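Sorklow opens its first fund to ordinary savers, and I get to tell you about it

Visstead, 30 May 2021
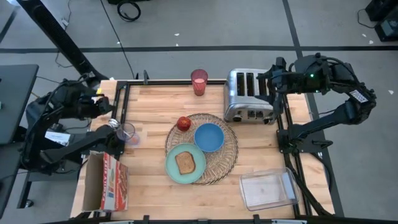

I've been asked to keep this to one page and I already know I won't manage it, so put the kettle on. My name is Elisa Marino, I run the fund side at Sorklow, and as of this week the Sorklow Cemum Fund is open to anyone with a bit of money to put away and a few years to leave it alone. Until now you could only get in through a pension scheme or a family office, and the smallest cheque we took was the sort of sum most people spend on a house. The new minimum is €300. You can pay it in one go or spread it over the year, and if you want to top it up later you can do that in any amount you like.

I've wanted to do this for ages. My mum asked me at Christmas whether she could put some savings into "that thing you look after" and I had to tell her no, she wasn't rich enough, and it was a fairly frosty lunch after that! So Mum, if you're reading, the form is on the website and it takes ten minutes.

What the fund does

Cemum is a mixed fund, meaning it holds some shares and some bonds and moves between the two as we see fit. The shares are mostly in smaller European companies, the kind that make one part of something and make it well, and the bonds are mostly short ones. We don't borrow to invest and we don't bet on prices going down. At the close of business before this announcement the fund held €1,765 million, nearly all of it from pension schemes, and those schemes are staying put. The new savers' class sits alongside theirs and owns a slice of exactly the same pot, bought and sold at the same prices on the same days.

People keep asking me if the pension clients mind. We wrote to all of them in the spring and the replies were kind, apart from one that was mainly about the typeface in our annual report. (Noted. We've changed it.) They had a fair question about what happens if lots of small savers rush for the door at once and we have to sell things in a hurry. We've put in a swing price, which moves the dealing price a little on days of heavy buying or selling so that whoever is coming or going pays the cost of it, and the people sitting tight don't. The details are in the prospectus, section 7, and I promise it is shorter than it used to be.

What it costs

I'd sooner you heard this from me than found it in a footnote. The yearly charge on the savers' class is higher than the one the pension schemes pay, for the plain reason that it costs us more to look after a great many small accounts than a handful of huge ones. There's no charge to come in and no charge to leave. There's no performance fee either, and that was the bit I argued for hardest. I've sat through too many meetings where somebody tried to explain a high-water mark to a room of bright people who just wanted their lunch.

The full yearly figure, with the bank's safekeeping fee, the audit and the dealing costs all folded in, is printed at the top of the key information sheet. Please read that sheet before you send us anything. It's only 2 pages and we fought over every line of it.

Who looks after it

The day-to-day choices are made by Pankaj Shukla and his team, up on the floor above me. Pankaj has run Cemum since it started and he is much calmer than I am. I asked him for a quote and he sent me this:

"We are going to run the money the way we ran it last month. The size of the cheque doesn't change what a good company looks like. I would ask new investors to look at the price a bit less often than they feel like doing."

That's about as excited as he gets. He did come down afterwards to check I hadn't added an exclamation mark to it.

The administration has gone to Đorđević, who already strike the daily price for our bond range and who will now also keep the register of savers, send the statements and answer the phone. We looked at doing it ourselves and decided we'd be bad at it. Their team have been in and out of our building for most of May testing the sign-up pages, and they found plenty that I'd have missed, including a date-of-birth box that wouldn't let anybody be older than ninety-nine. Fixed now. If you're a hundred and three and fancy some exposure to smaller European companies, come on in.

The part where I tell you to be careful

The price of this fund goes down as well as up, and last spring it went down a lot, very fast. Anyone who had needed their money back in those few weeks would have come away with quite a bit less than they'd put in. It recovered after that, but I can't tell you it will next time, and nor can Pankaj, and if anybody ever tells you they can, I'd walk away from them. We think you should plan on leaving the money where it is for at least five years. If you might need it for a boiler or a wedding before then, keep it in the bank.

We can't give you personal advice. The people on the phones are lovely and they'll happily explain how the fund works, how to pay in, how to get out and what all the words mean, but they can't tell you if it's right for you. If you aren't sure, talk to an adviser who can look at the whole of what you've got.

How to join

Applications are open now on the Sorklow website, under Savers. You'll need some proof of who you are, proof of where you live and the details of a bank account in your own name. Paper forms are available too, and we'll post one out if you ring and ask, with a reply envelope. Orders that reach Đorđević before noon get that day's price, and later ones get the next working day's. Your first statement comes at the end of the quarter, and after that you can choose between post and email.

We're also holding an open evening at our Visstead office once the rules on indoor gatherings allow it, and I'll put the date up online as soon as I've got one. Until then we're doing a video call for new and curious savers, where I'll go through the key information sheet line by line and Pankaj will take questions for as long as he can bear it. No need to sign up to the fund to come along, and you can keep your camera off.

Journalists who'd like the prospectus, the latest annual report (new typeface!) or a chat with me or Pankaj should get in touch with the Sorklow press desk through the contact page. I'm usually free in the mornings and I do ring back.

Notes for editors

Sorklow is an independent fund manager based in Visstead. The Sorklow Cemum Fund is a mixed-asset fund priced in euros. Assets are stated before the opening of the savers' class. The value of investments and any income from them can fall as well as rise and you may get back less than you invested. Past performance is not a guide to future returns. This release is for information only and is not an offer or a recommendation to buy. The prospectus and key information sheet are available free of charge from Sorklow or from Đorđević, the fund's administrator.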